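Bimanual manipulation > Methods and results

Regrasp threshold for cloth: does the two-stage method really help?

lulladska_bench
Hello all. I have read the Stirkari report two times now and I want to ask for opinions. Their claim is that for garments you should divide the policy in two stages: first one hand lifts until the cloth has a "free edge", and only then the second hand is allowed to move. They train on 2721 episodes and they say the single-stage policy on the same data is clearly worse. I find the idea good, but I do not understand how they choose the moment of the switch. In the text it is one sentence only.

grondum
The switch is a learned classifier on the wrist views. It is in the appendix, after the table with the grasp heights. I agree it should be in the main text.

lulladska_bench
Thank you, I missed the appendix. Then my next question is who labelled the switch moment. If it was one person, the result depends very much on this person's taste.

pennywhistle
Two people, and they disagreed on 29 episodes, which were thrown out. I would have kept them. The disagreement cases are the ones where the cloth is twisted, and a robot meets twisted cloth every day. If you remove them you make the problem easier and then report that your method solves it.

grondum
That is a bit hard. 29 from 2721 will not change the headline number.

pennywhistle
It will not change the training, I agree with you. But they were removed from the evaluation set too, and the evaluation set is small. Look at the totals per garment.

tvaer_k
We tried to reproduce it in June in our group, with the Meng controller and our own recordings. Our experience is mixed. For towels the two-stage policy was better in every run. For anything sewn closed, such as a sleeve or a bag, the classifier fired too early, because a tube of cloth has an outline similar to a free edge when you see it from the side. The second hand then came in and pushed the cloth flat again. We used 3 seeds, so please do not take this as a final result.

lulladska_bench
This is very useful. Did you change the height where the classifier is allowed to fire?

tvaer_k
Yes, we tested 2 settings. The higher one reduced the early switches but then the cloth more often slipped from the fingers, so in the sum we gained nothing. I can show what I mean with the tube shape. Please look at the part between the table and the hand on the right. 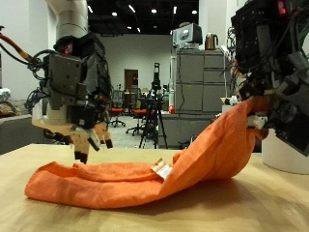 Orange cloth, right hand lifting, left hand above the flat end.

tvaer_k
The bend in the middle is the problem. For our classifier this was "edge found" with high confidence, but the place where it wanted to put the second grasp is a fold.

pennywhistle
I see it, and I would possibly make the same mistake as your classifier. Is there any depth input?

tvaer_k
No, colour only, same as in the report. I did not want to change two things at one time.

grondum
I do not think depth will rescue you. Folded cloth is only a few millimetres thicker than single cloth, and the sensors we have at Grondum are noisier than this at close distance. I would rather let the left hand touch the flat end first, hold it down, and then let the right hand pull a little. If the bend opens, it was a fold.

pennywhistle
But then you do not have two stages any more, you have both hands moving from the beginning. This is the single-stage policy with another name.

grondum
No. The order is still fixed, only the test is active. I would call it a stage and a half.

lulladska_bench
I am more on the side of grondum here, although I understand the objection. The report compares "separate" with "together" and there is a lot of space between these two. tvaer_k, would it be possible to share the list of episodes where the switch was too early? I would like to label them again without knowing your labels.

tvaer_k
Yes, I will ask if I may send them. The recordings are fine to share, the controller logs I am not sure.

pennywhistle
If you send them to lulladska_bench please send them also to me. I will label the twisted ones and keep every one of them in.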